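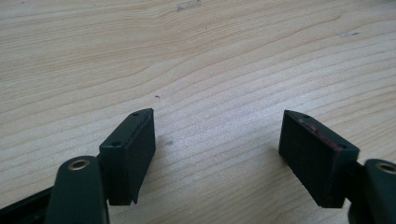

Nikbridge approves hand-held gripper purchase

February 21, 2025

The Nikbridge Skills Centre has approved the purchase of 80 hand-held grippers for its automation program, with delivery to be completed in July. The units will be supplied by Oltero under a single order that includes replacement finger pads and mounting hardware.

Funding comes from the centre's equipment budget for the coming year. A separate allocation of $1,916 has been set aside for storage racks. Quotations were also received from Furker and Pavliuk, and were assessed on price, warranty and the supply of spare parts.

The centre expects to record more than 1,000 hours of tabletop handling work in the first year of use. Finger pads will be treated as a consumable item and budgeted for annually. Staff training dates will be published on the centre's website.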